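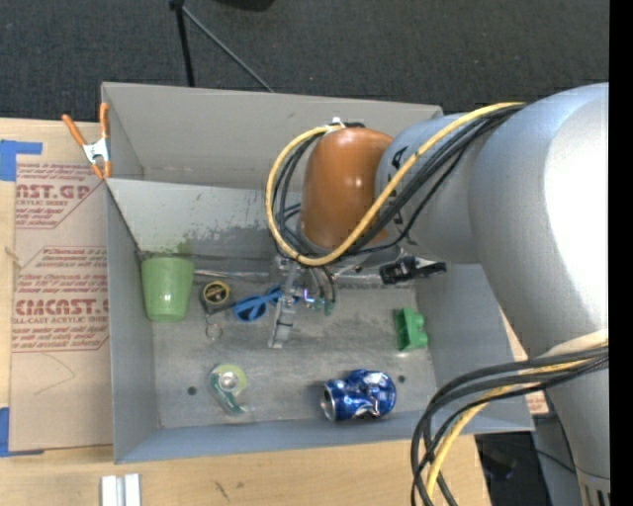
Open bin on a tabletop, Skemura office.

Skemura supplies replacement parts and repair documentation for commercial sewing equipment. The company was founded by Dalal Hattar and Nkrumah Amoah, who had serviced lockstitch and overlock machines for garment shops before moving into parts supply.

The catalog covers 600 part numbers, including feed dogs, throat plates, tension assemblies and bobbin cases. Each listing gives the manufacturer's number, the thread size range and the torque setting where one applies. Discontinued parts stay in the catalog for reference – stock status is shown next to the price.

We serve 170 account customers, mostly alteration shops, upholsterers and school textile departments. Orders received by 2 p.m. ship the same business day. Returns are accepted on unused parts in original packaging.

Anoma Majumder manages technical documentation. Augustina Dramani handles accounts and school purchasing. The printed catalog is revised every January and can be requested through the contact form.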